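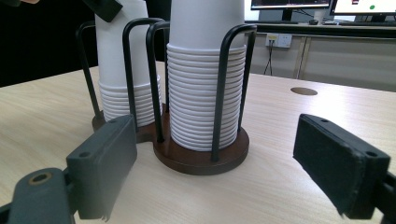
*Two stacks, upside down, in their wire cages.*

I have worked in offices where the chairs didn't match and the heat came on in June, and I never held it against them. What I hold against a place is how it stores its paper cups.

For years our break room kept them in the plastic sleeve they shipped in. Somebody tore the sleeve open at the wrong end in the first hour, and from then on every cup came with two friends. You put the friends back. Your thumb went in them. By mid-afternoon the sleeve was on its side and a cup or two had rolled under the fridge, where I assume they still are.

Then in October Sandrine Poulain came back from Ferrand with a pair of holders: a round brown base, black wire bent into tall loops, cups stacked rim down in the middle. There was grumbling. Keegan Hoani wanted to know why a disposable cup needed furniture. Thibault Barbier said they looked like birdcages for very dull birds, and I laughed, and I have come around completely.

A cup is a thing you put your mouth on. Turned over, it keeps its inside to itself until you want it. You take one from the top by its bottom end, and the part that matters goes untouched by the fellow ahead of you, who has been eating chips. My grandmother stored her glasses this way and would have thought the point too obvious for an essay.

I'll grant Keegan that a real mug beats all of this. We had mugs. We had 12 of them, and they lived in the sink, growing things, while a laminated sign asked whose mother worked here. People who talk about the nobility of the mug have seldom been the one to wash it.

My one complaint is with filling the holders. Algirdas Org loads them as high as the cups will balance, well past the wire, and takes a pride in it that I find hard to watch. I've asked him to stop at the top loop. He says he'll think about it.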